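Talk Shows Should Bring Back the Boring Guest

I miss boring guests. I mean the guest with no movie to sell, no game to play and no surprise video from a high school gym teacher. Somebody who used to wander out in the last ten minutes of a late-night show, sit in the far chair and talk about beekeeping or bridges while the host tried to remember which card they were on.

I've been watching a lot of old episodes of Moreira lately (my sister found a stash of them online and I have lost most of February and a good chunk of the summer to it), and what gets me is how slow they are. There's a 1,184-second interview in one of them. I know because the player tells you. Nineteen minutes and change with a woman who tuned church organs! She didn't sing. She didn't cry. She explained what a cold morning does to a pipe, and the host asked her whether she ever got lonely up there, and she thought about it for a long time. On television! With the lights on!

Now go watch any episode of Zevevia. I like Zevevia, I do. Ludivine Ferrand is quick and she's kind to people, and the band is terrific. But I timed the interviews in one episode and the longest stretch of plain talking between bits was under two minutes. Somebody sits down, somebody compliments somebody's shoes, and then we're off to the prize wheel. I've seen three actors I really admire lose at the prize wheel and I couldn't tell you one thing any of them said.

My friend Luuk Aerts, who used to book guests for a regional morning show, thinks I'm being unfair. His argument is that the clips pay for the rest, and the clips have to be short and they have to have a hook you can see with the sound off. Okay. I believe him. But the rest is exactly the part that keeps shrinking. If the clips are paying for 14 more clips, what did we buy?

And the sets! The old Moreira set was a couch, a plant and a rug with a burn in it. The couch was too low, so tall guests had to fold themselves up, and I swear it made them more truthful. The newer shows have screens the size of a garage door behind everybody, always moving, as if the producers are scared my eyes will drift off the host for a second. Let them drift. Some of my favorite TV moments happened while I was half looking at a lamp.

What I'd really like is a show with 5 guests a week, one a night, famous or not, and a table. Give them something slow to do with their hands if they need it. People talk better when they don't have to look straight at each other. 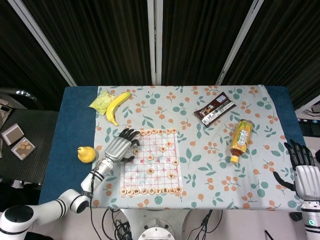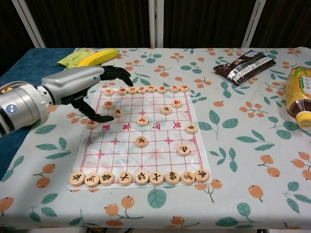 Anyway, Rarnitz came close. It ran one season, late, on a channel I could only get in the upstairs bedroom, and Nafula Makokha hosted it like she was waiting for a bus with you. Her first guest was a retired ferry pilot. Her second was a huge soap star, and she asked him almost the same questions, and he was so relieved you could see his shoulders drop. Then they moved it, and moved it again, and added a kitchen segment, and I stopped being able to find it.

I'm told there's a new one in the works from the people who made Lallument, with Anas Erraji in the chair. He's a good listener, so I'm hopeful. I've heard the word "interactive" in connection with it, so I'm also nervous. If he asks a single guest to guess a mystery smell I'm going back to the organ tuner, who I've now watched four times and would happily watch again tonight.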